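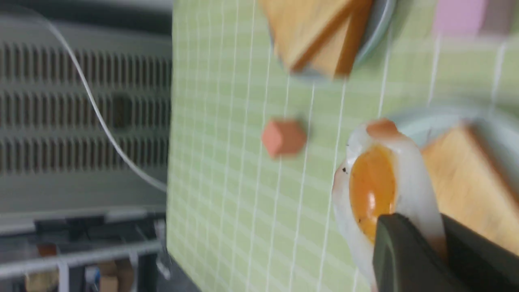 Unit 6: Collecting Demonstrations by Hand Guiding and by Remote Control

Reading time: 3 min

A policy learned from demonstrations can only be as consistent as the person who gave them. This unit compares the two ways of giving them used in the course, and sets the rules for the recordings due at the end of the month.

6.1 Hand guiding

The arm is put in a compliant mode and the operator moves it directly. Joint positions are logged as the arm is pushed. Contact forces are felt in the hand, so insertion and wiping tasks are easy to show. The drawback is in the images. The operator's hands and sleeves enter the camera view during recording and are absent when the policy runs. In the Jansen exercise (Unit 5) this was handled by replaying the joint log with the operator out of the way and recording images during the replay. Replay works only if every object is returned to its starting pose.

6.2 Remote control

The operator holds a leader device and the arm follows. Images are clean from the start. Contact is harder to judge, and beginners tend to close the gripper too early or press the object into the table. Practice runs are not kept.

6.3 The tabletop task

The object set is toy food, plates and plain blocks on a grid mat. One episode is one pick and one place: grasp the fried egg, lift it, carry it to the plate named on the episode sheet, release, retract. The grid is used to reset the start positions between episodes.

Three points on the wrist view:

- Objects shift and blur in the image when the wrist moves fast. Slow down before the grasp and before the release.
- A held object hides part of the mat. Line up with the plate before lowering.
- The background changes with wrist angle. Vary the approach a little between episodes so that the policy does not rely on one background.

6.4 Episode counts

The Gretton set contains 529 episodes, of which 300 were given by remote control and the rest by hand guiding. Each group adds 200 episodes by remote control. Failed grasps are kept if the operator recovers within the same episode, and are marked "R" in the log. Episodes with a dropped object and no recovery are deleted.

6.5 Before recording

Log in to Kukevach and check that the clock offset between camera and arm is under 2 ms. Home the gripper. The Wetholm bench is open on Saturday for groups that have not finished. Upload logs and images together; a log without its images is not counted.

Reading for Unit 7: the handout on action chunking, sections 1 and 3.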